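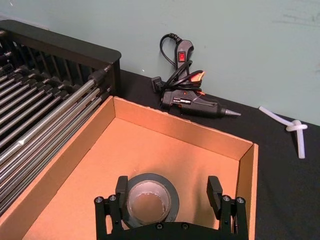
Setting Up and Resetting a Two-Arm Bench: Working Rules

Monday, November 14, 2022
Maintained by Şengül Altıntaş

These rules cover the tabletop stations used for pick-and-place and tidying tasks with small household goods. They apply to any bench with two arms, parallel grippers, a camera at each wrist and one overhead or head camera. They do not cover mobile bases, floor work, or anything with liquid in it. The site safety sheet for your room comes first wherever the two disagree.

Revision 4 replaces everything issued before October. The main changes are in Background items and Resets. If you have a printed copy at your bench, replace it.

1. Before power-on

Check the emergency stop. Press it, try to enable the arms, and confirm that they stay disabled. Release it and clear the fault. Do this at the start of every shift, including when the person before you has just done it.

Walk the cables from the gripper back to the base on each side. A gripper cable should hang in a loop long enough for full wrist rotation and short enough that it cannot hook a container wall. If the loop touches the table at the home position, move it up one clip. Do not tape cables to the gripper fingers or to the pads.

Look at the finger pads. They should be seated flat and at matching angles. A pad that has turned on its mount will still grip a soft object and will drop a hard one, and the fault tends to be logged as a policy failure when it is a mechanical one. Try the finger fasteners by hand, then with the driver if anything moves. Torque values are on the card inside the cabinet door.

Read the station label and enter it in the log exactly as printed. Drusemia and Flekwood benches use the same arms but different pad sets, and runs from one cannot be filed under the other.

2. Table surface

Use the black cover. It gives even contrast with light containers and does not throw highlights into the wrist cameras. Pull it square to the table and smooth the area where objects will be placed. Small folds at the front are acceptable. A ridge under a container is not, as it tilts the container and shifts its wall height relative to the calibration.

Do not wash the cover with softener. It leaves a film that makes light objects slide.

Once the cover is down, leave it down for the full session. If it must be moved, stop, re-run the table plane check, and start a new log entry.

3. Containers and fixtures

A container or rack that is part of the task is a fixture. Place fixtures first, then loose objects.

Set the fixtures side by side where both arms can reach the shared edge. Touching is fine if the task sheet says so. A gap wide enough to take a roll of tape on edge is a fault – close it or widen it, but do not leave it as it is. Objects fall into that gap and neither gripper can get them out cleanly.

Open boxes should be rigid. Cardboard is allowed, and for most tasks it is preferred over plastic, since a missed approach bends the wall and spares the finger. Replace a cardboard box when any of the following is true:

The floor no longer lies flat.
A wall leans inward when the box is empty.
A corner has opened.
The top edge has been crushed where the gripper enters.

Racks made of parallel rods need more care. The rods reflect ceiling lights as bright streaks, and a wrist camera directly over them may lose exposure for several frames. Lower the light level before you change the camera settings. Camera settings are shared across all stations and must not be edited at the bench.

Do not allow the fingertips to go down between rods unless the task sheet calls for it. If a finger enters a gap, stop the arm, open the gripper only as far as the rods permit, and lift straight up under manual control. Never close on a rod to steady the rack.

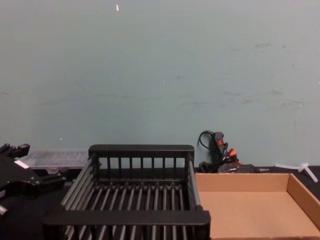
Mark the fixture position on the cover with chalk at two corners. Chalk brushes off. Tape marks do not, and they have been picked up by the detector as objects.

4. Background items

Earlier revisions required a bare table behind the fixtures. That rule has been dropped. Models trained only on bare tables did poorly as soon as anything else was in view, and operators were spending more time clearing benches than running them. Items may now stay along the wall, under these conditions.

They are out of the working area. The working area ends at the back wall of the rearmost fixture, and the arms should have no planned motion past it.

They are stable. Anything that could roll gets turned so that it would roll along the wall and away from the fixtures.

They are not live. A glue gun, soldering iron or similar tool must be unplugged and cold before the session starts. Check for cold by holding a hand near the nozzle first. Coil the cord against the wall. A cord lying across a fixture edge is a stop condition, even if the arm is on the other side.

They are closed, if they have a lid. Parts organizers stay shut and latched. An open compartment full of small screws near a moving arm is how screws end up in a linkage.

They are listed. Write each background item in the log in ordinary words. If you do not know what a thing is, write "unidentified" with its color. A wrong name is harder to correct later than a missing one.

Do not rearrange background items during a session to make a run look better. Leave them, or end the session and set up again.

5. Loose objects

Use only objects on the task sheet. Substitutions are allowed within a type if the size and stiffness are close, and must be logged as substitutions.

Rolls of tape are common in the tidying set, and they cause a large share of the questions sent to this page. The rules for them are as follows.

Lay the roll flat with the hole facing up unless the sheet says otherwise. A roll set on edge will travel.

Press the free end of the tape down fully before each session. A raised end sticks to the pads. If adhesive gets on a pad, stop and clean it with the wipes from the cabinet. Do not scrape it with a blade.

Leave finger clearance. A roll pushed into the corner of a box can be grasped across its outside only if there is room for both fingers. The alternative is one finger in the core and one outside, and this works only for rolls with a sound core. Retire any roll whose core has gone soft or oval.

Double-sided tape keeps its liner on. If the liner has been lost, the roll is out of the set.

When there are two rolls in play, vary which one is nearer to which arm. Operators fall into a habit of putting the larger one on the left. The log sheet has a column for position, and it should not show the same entry all the way down.

6. Running

One person has the stop button within reach and does nothing else. A second person may place objects. No hands past the front edge of the table while the arms are enabled. This applies to righting a fallen object, freeing a cable, and taking back something you forgot.

Keep speed at the session limit on the sheet. The first 2 runs after any change of fixture are done at half of it.

Watch both arms where their reach overlaps. The planner keeps the arms apart, but it has no model of the cable loops, and the loops are what meet first.

End the run when any of these occurs: an object leaves the working area; a fixture moves off its chalk marks; a gripper closes on something that is not the target; either person says stop. The last one needs no reason and is not discussed until the arms are disabled.

7. Resets

Disable, wait for the indicator on each arm to change, then reach in. Return fixtures to the chalk marks before touching loose objects. Put loose objects in their new start positions from the sheet. Step back, say "clear," and enable.

Keep failed runs. Mark them failed, give the stage at which they failed, and move on. Of the 1,006 runs reviewed for this revision, the ones that proved hardest to use were those where a failed attempt had been deleted and the numbering closed up behind it.

After 8 runs on one layout, change the layout. Swap the side on which the box stands or turn the rack, redo the chalk, and repeat the table plane check. 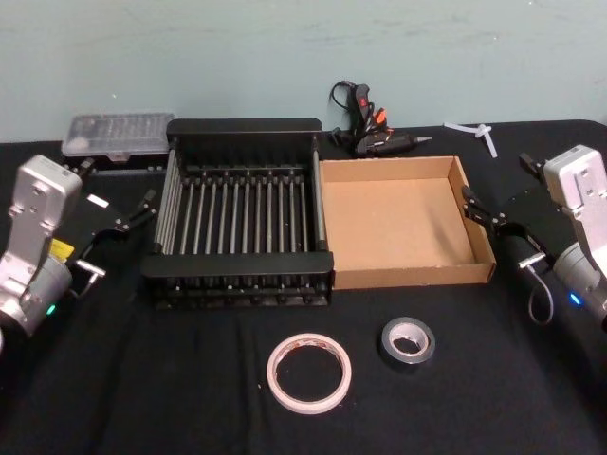 Bláthnaid Ó Gríofa objects that the layout rule is too strict for the Braremville room, where the table plane check takes longer than the runs it protects. She would let operators keep the fixtures where they are and change only the loose objects, provided the log says so. She also asks that the rule on unplugged tools name the wall end of the cord, after a case in which an extension lead was left live with the tool plug lying beside it.

The second point is accepted and will go into the next revision. Until then, read "unplugged" as unplugged, with no live socket or lead on the table. The first point stays open. Fixed layouts were allowed before October, and the detector learned where the box was without looking for it. If the Braremville check is slow, send the timing to Recep Sezer so that the procedure can be looked at separately.

8. Shutdown

Park both arms clear of the fixtures with grippers open. Disable, then press the emergency stop and leave it pressed. Take loose objects off the table and put them in the labeled bin. Fixtures and background items may stay if the same task continues on the next shift – otherwise clear them too.

Complete the log before leaving the room. Required entries are station label, task sheet revision, fixtures, background items, substitutions, run count, and stops with cause. Leave no field blank; write "none."

Corrections to this page go to Ataberk Altıntaş with the section number in the subject line.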